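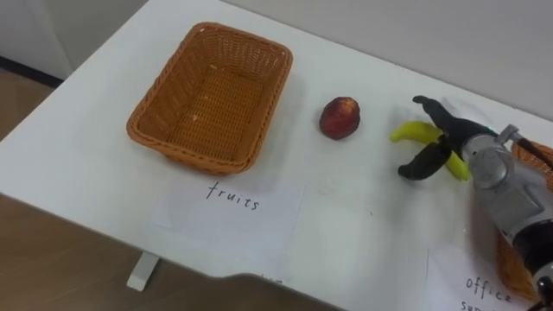 Changes to the Staff Meals and Fresh Produce Program at Godlow

Beginning in November, the dining service at the Godlow campus will operate under a revised arrangement with its suppliers and with the Office of Workplace Services. The revision follows a review of meal purchasing, opening hours and fruit provision carried out over the summer by Kofi Ankrah, Head of Workplace Services. Staff at the Dosden annex will move to the same arrangement once the kitchen there has reopened.

The most visible change concerns fruit. Until now, fresh fruit has been delivered to the main dining hall only, and departments wishing to have it elsewhere have placed their own orders. Under the new program, fruit will be delivered to 12 shared kitchens across the campus, at no charge to individual departments. Deliveries will be made twice a week, before 9 a.m. Apples and bananas will be supplied throughout the year, with pears, plums and citrus added according to season. Departments that hold standing orders with outside suppliers are asked to let them lapse at the end of the current billing period and to send a copy of the final invoice to Workplace Services.

Fruit is intended for staff, students on placement and registered visitors. It may be taken to desks and meeting rooms but should not be brought into the laboratories, where the existing rules on food and drink remain in force. Kitchens that regularly have fruit left over may ask for a smaller delivery, and those that run short may ask for a larger one. Such requests will be considered at the end of each month.

The supply contract has been awarded to Nørgaard, which has served the Dosden annex for several years and is familiar with the campus loading arrangements. The contract covers produce, bread and dairy goods. Hot meals will continue to be prepared by the in-house kitchen under the direction of Lucian Tudose, who joined Godlow as Catering Manager this spring.

Mr. Tudose has also revised the lunch menu. Two hot dishes will be offered each day, one of them vegetarian, together with soup and a salad counter. The carvery, which had seen a steady fall in use, will be withdrawn. "Many of our colleagues have 20 minutes for lunch and would like to spend most of it sitting down," Mr. Tudose said. "The new counter layout has been planned with that in mind, and the soup can now be collected without joining the main line."

Opening hours will change slightly. The dining hall will open for breakfast at 7:30 a.m. and will serve lunch from 11:45 a.m. to 2 p.m. The coffee bar beside the east entrance will remain open until 4 p.m. - an hour later than at present. Meal prices will be held at their current level until the end of the academic year.

Seating has been a frequent subject of comment. The dining hall can accommodate up to 200 people, and the period just after noon remains the busiest. Departments with flexible schedules are encouraged to consider a later lunch where work permits. The side room, which has 28 seats, may be reserved for working lunches by applying to the catering desk two days in advance.

Employees with food allergies or other dietary requirements should register them again, as records held under the previous arrangement will not be carried over. Forms are available at the catering desk and from departmental offices. Questions about deliveries to shared kitchens should be addressed to Workplace Services, and questions about menus or reservations to Mr. Tudose.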